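Elside Says Its Buildings Will Be Carbon Neutral. The Math Is Thin.

The town of Elside announced in October that its public buildings and vehicles will be "fully carbon neutral" within 5 years. The plan, 34 pages long, spends most of them on goals and very few on how the goals would be met.

Most of the promised cuts come from offsets. Elside would buy credits covering 3000 tons of emissions a year from Renen, a broker that pays landowners to leave trees standing. Whether those trees were ever going to be cut down is a question the plan does not take up.
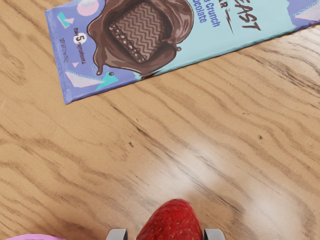
Actual reductions at home are smaller. New boilers and a few electric trucks would save 600 tons a year, according to the town's own table. The table doesn't say which year the savings are measured against.

"We had to start somewhere," said Kelly Clegg, who runs the town's sustainability office. She said a baseline would be published "when the data is ready" and gave no date.

Bogumił Szulc, a retired heating engineer who has read the plan twice, wants to see the gas bills first. "If they know what they're saving, they know what they're burning," he said. "So print it."

The town has not said what the credits will cost. Renen did not answer questions about its price or who checks its forests. The council is expected to vote on the contract before the budget is final.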